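A room where the chair decides: a visit to Cillian Moriarty in Primenau

Jun 9, 2024

When I asked Cillian Moriarty if I could write about his living room, he answered that there was not much to write about. "It is a table, a chair and a shelf," he told me on the telephone. "You will be finished in ten minutes." I stayed for most of the afternoon, and we spoke almost only about the table, the chair and the shelf.

He moved to Primenau from a bigger flat in a bigger town, and he had to decide quickly what would come with him. The room in which we sat measures 21 square metres. It must be the place for eating, for reading, for guests and also for repairing small things, because he has no cellar and no workshop. Readers who live in a similar way will know how difficult this is. I wanted to know how he manages.

"I started with the floor," he says. "Everybody starts with the walls, they paint them and they are happy. But I work on the floor. If I take something apart, I do it there, so the floor must be something I can kneel on."

He chose a dark grey carpet with short fibres. From a distance it seems to be one colour, but if you come close there is charcoal in it, and also a little brown. He says he took it for exactly this reason. A carpet with one clean colour shows every crumb, and he eats a lot of toast. The man in the shop wanted to sell him a lighter one and told him that a dark floor makes a small room smaller. Cillian thought about it for one night and went back for the dark one.

"It was the right decision for white things," he says. "Screws I lose all the time. But anything white, I find immediately." 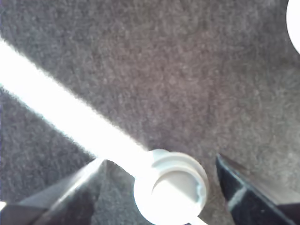 White on dark grey: the rod and its round cap on the carpet.

I asked him if he is a tidy person. He had to think about this question for a while. He said that he likes to tidy but that he does not like to be tidy, and for him these are two different things. On a normal evening he leaves things where they are. On Saturday he puts on the radio, picks up everything from the floor and asks himself for each object whether it has a place. If it has no place, it goes back to the carpet until next Saturday. After the third Saturday it must leave the flat.

"My mother had the same rule, but with her it was one Saturday," he says. "I am softer."

From the carpet we moved to the table, where he had made tea. The table top is very dark, between navy blue and black. I found it a surprising choice beside so much light wood, and I said so. He was not offended. The table was bought from Vekex, a second-hand shop behind the station, and it cost 57 euros with the delivery. He had looked for a wooden one in the same honey colour as the chair and the shelf, and for some months he went to the shop every week to ask. In September he was tired of eating with the plate on his knees, and he bought the dark one.

"I thought, I will keep it for the winter and then change it," he says. "But then I saw how the chair looks behind it. When everything is the same wood, you don't see any of it. Now I see the chair."

The chair is the thing in the room he likes the most. It has two wide slats across the back, and the upper one is gently curved at the top. The grain goes from side to side on the slats, and up and down on the posts. He explained to me that a chair maker does this for strength, and that it is a good sign if you can see it. The chair comes from the house of an old couple called Tierney, where he rented a room as a student. They had used it in their kitchen, and when they gave up the house they asked him which piece he would like. Mr Tierney believed that the chair was up to 60 years old, but he also believed many other things, so Cillian does not repeat this with much confidence.

"They thought I would take the clock," he says. "The clock was worth money. But I had sat in this chair every morning for three years."

One joint of the chair was loose when he got it. He brought it to Lalov, a carpenter in the next street, who took it apart, cleaned away the old glue and put it together again. I asked if Lalov had also given it a new surface. He had offered it, Cillian says, and he had refused. He oils it himself, once a year, with a cloth from an old shirt.

On the table there are usually very few things. He does not like clutter there, and he has no vase. The mug he would not give to anybody. It has a sky on it, blue with speckles, and lower down the sky becomes pink and white, and on the pink ground stands a small dark figure. For Cillian it is a penguin. His niece says it can be any bird that is standing straight. They have discussed it many times and nobody has changed opinion.

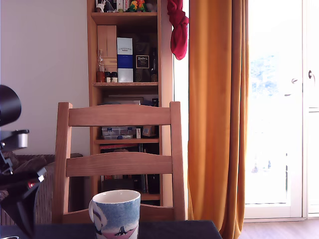

The chair from behind, with the mug in front of it on the dark table top.

It is also a practical mug, he insists. It is white inside, so he can see how strong the tea is. He has tried dark mugs and he always made the tea too strong in them. When I told him that one can also count the minutes, he looked at me as if I had suggested something rude.

The radiator gave him more trouble than all the furniture together. It is a ribbed one, beige or brown depending on the light, and it was in the flat before him. He would have liked to paint it in the colour of the wall. A heating engineer quoted him 602 euros for taking it off, having it painted and putting it on again, and after this letter Cillian discovered that the colour was quite pleasant. He chose the seat for the guests to go with it, and so the brown sofa came into that corner.

The sofa is wicker, with a woven back and woven armrest. It is perhaps more usual in a conservatory or on a terrace. "People sit down on it carefully, as if it is going to break," he says. "After one hour they are lying on it." He admits that it makes noises. If a guest moves during a film, everybody hears it. But it is light and he can push it away alone when he needs the carpet for his work.

Then we came to the shelf. It stands directly behind the chair, tall, in the same warm tone of wood, and it was the reason why I had wanted to visit him. In many small homes the shelf becomes a kind of store, and one day you don't look at it any more. I wanted to know if he has a system.

"No," he said. Then he stood up and explained his system to me for twenty minutes.

The top is for things which are only to be looked at, or which he seldom needs. There is a white box up there, and beside it the colourful little figures, green and yellow and red and orange, which look like parrots. They came one by one, as presents. He bought only the first, and he says this is how it goes. If you have one parrot, people think that you collect parrots. He has asked his friends to stop and they haven't stopped.

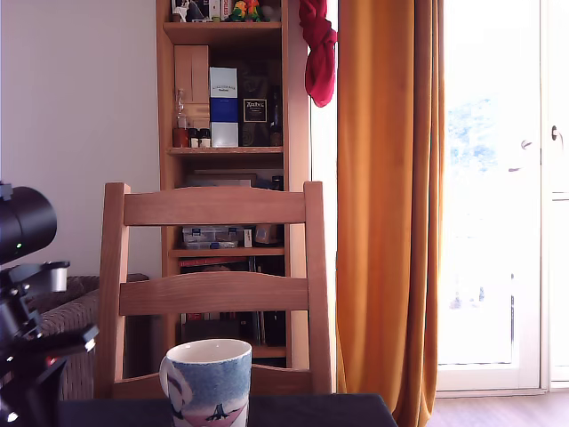
The shelf behind the chair, with the colourful figures on the top and the bottles below.

One level lower are the bottles and the boxes. The tall ones stand upright, and he has a clear glass bottle with only a bit of amber-brown liquid at the bottom, which he places in front, before a tall wooden box. He does not want to finish it alone. The two small jars with the dark lids stand next to it, and then come more boxes, a white one with a deep blue band in the middle and a dark brown one with light script on its label. A dark bottle stands at the right end.

I asked why he keeps the boxes at all. I throw away mine on the same day. He said that a box holds the shelf together, like the thick books hold the thin books. Without them the jars would look lost, and he would begin to fill the gaps with letters and batteries. He has lived with such a shelf before and he knows himself.

"Also I like the boxes," he added after a moment. "I don't need a better reason, it is my wall."

He dusts from the top downwards. The parrots go first and they are washed in the sink with warm water, all together in a bowl. For the wood he uses a dry cloth. He does not move the bottles every time, only when he notices that he is cleaning in circles between them.

Before I left I asked him what he would still like to change. He would like a second chair. For the moment, when somebody eats with him, one person has the chair and the other brings a folding stool from the hall, and he always gives the chair to the guest. Lalov has offered to build him a copy. Cillian has asked for a little time, as he is not certain that he wants to see two of them beside each other. He has promised to telephone me when he has decided, and meanwhile he has put the stool nearer to the door.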